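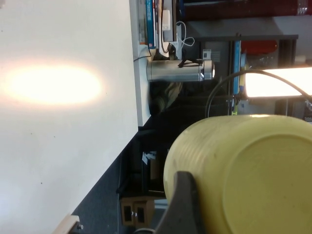
Home | Schedule | Join | FAQ | Contact

Flenstead Robotics Club: Frequently Asked Questions

Last updated March 10, 2019

Who can join?
Any student enrolled at Flenstead, in any department. Staff may attend but do not vote or compete. New members are admitted in October and at the start of the spring term.

Do I need programming experience?
Some Python is enough. Members who have none are placed with the mechanical group until they finish the introductory exercises.

What is the manipulation project?
A team of students trains an arm to pick up and set down household containers. A person guides the arm through the task, the motion and the wrist camera video are saved, and a model is trained on the result. The data set holds 1155 recorded runs. Of these, 151 are held back for testing.

Why are ribbed containers treated separately?
The fingers are flat. On a ribbed wall they touch only the raised parts, so the grip depends on the angle of approach. Runs with ribbed containers are logged under their own task code. Do not mix them with the smooth ones.

Why does the wrist video look sideways?
The camera is mounted in line with the gripper and turns with it. Leave the files as recorded. The training script expects them that way, and rotated copies have had to be deleted twice.

Do the lights have to be the same for every session?
No. Write down which lamps are on in the session log. Bright spots on the wall are acceptable. A lamp aimed straight into the camera at the start of a run is not.

How long is a session?
Two hours, including calibration. One operator usually saves up to 47 usable runs in that time. Stop if the wrist joint reports a temperature warning.

What happens to failed runs?
Keep them. Mark the outcome as "drop," "miss" or "abort" and add a note if the cause is known.

Does the club compete?
Yes. The arm team enters the Dallardale student meet, and the line-follower team enters Rurnness. Travel is paid by the club for members who have passed the safety check.

What does membership cost?
Nothing for the first term. After that, see the fee table on the Join page.

Who do I ask about arm time?
Ambros Gisler keeps the booking sheet. Questions about the training code go to Godelieve Van Hecke.

Related pages
Safety check: what to study
Session log template
Dallardale meet rules
Arm calibration, step by step

Contact: use the form on the Contact page | © 2019 Flenstead Robotics Club | Back to top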